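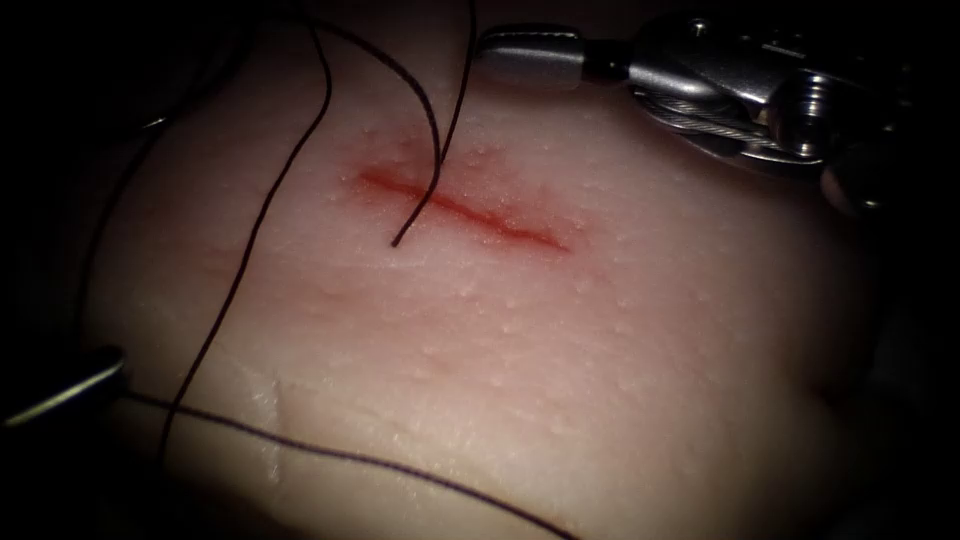 Fixed view: incision on the synthetic pad, with suture thread lying across it and both instruments at the edges.

Stumero Suturing Faults: data card

Version of Jul 27, 2026
Maintainer: Maarja Eglītis, Ollix

Summary

Stumero is a set of teleoperated and semi-automated suturing runs on synthetic tissue pads, recorded on the two-arm bench at Ollix. This release covers the thread faults only. The clean runs are in a separate release and use the same folder layout.

The set exists because of a stop we had in March. The right arm was pulling a tail through after a throw, a second strand had caught behind the wrist of the driver, and the controller read the extra load as normal knot tension. It kept pulling until the pad mount let go. Nobody was hurt and the arm was fine, but the pad travelled far enough to hit the lower guard. We went back through older logs and found the same pattern in runs that had been marked as successful.

Contents

79 episodes, each with a fixed view, a wrist view, joint positions for both arms, jaw state, estimated tip force and operator pedal events. Episodes vary in length. Trimming was done by hand and keeps the lead-up to the fault, so don't expect the fault at a set point in the recording.

Folders:
episodes/ one folder per run
labels/ fault type, onset and who labelled it
calib/ camera and arm calibration, one file per session
notes/ free-text operator notes, unedited

Fault types

snag: thread catches on an instrument, on other thread or on the mount
slip: jaws are closed but the thread or needle moves in them
early_tension: arm pulls before the strand is clear
tear: the incision edge gives way
lost_tail: the short end is pulled back through the loop
estop: any run ended by the emergency stop, whatever the cause

A run can carry more than one label. Most estop runs also carry snag.

How the labels were made

Two people labelled each run separately, then met on the ones where they disagreed. Onset was the hard part. For a snag we settled on the first sample where the strand stops following the instrument, even if the force channel looks flat at that point. It usually does. There are 12 runs where we could not agree on onset, and those have the field left blank.

Thread is hard to follow in the wrist view. A strand can pass in front of the wrist joint while another is held in the jaws, and from that angle the two are easily taken for one.

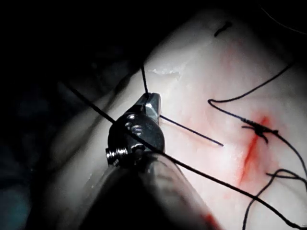
Our first detector made this mistake constantly. It followed whichever strand had the strongest contrast and reported that as the working end. If you train on the wrist view alone, check your results against the fixed view before trusting them.

Known problems

Force estimates come from motor current and are poor at low loads. Treat the first few samples after any change of direction as noise.

The Prornel timing box dropped its sync signal in 6 episodes. Camera and joint times drift apart in these. They are flagged sync_bad in the labels and should be left out of anything that depends on exact onset.

The fixed view is dim toward the corners of the pad, and dark thread is hard to see against the background. Some strands can only be followed where they cross the pad itself.

Pad colour and surface gloss change between batches. We did not record the batch number before the March stop.

Changes to the controller

The tension check now compares pull distance with force and halts if the two disagree for 40 milliseconds. It has caught snags in testing, and it also halts on some perfectly good knots. We have left it on the cautious side. The old check is still in the code behind a flag, for replaying logs. Do not run it on a live arm.

The pad mount now has a second clamp, and the operator has to confirm it is closed before motors are enabled.

Use

The set is meant for fault detection, thread tracking and controller testing on bench systems. All of the tissue is synthetic. Nothing in it has been checked against living tissue and it should not be used to support any claim about clinical performance.

The loader is tested with the Jang replay tool. Other players will open the video but may ignore the pedal events.

Reporting errors

Send label corrections to Maarja Eglītis with the episode folder name and the time of the sample in question. Corrections go into the next version, and the old label is kept in a history field.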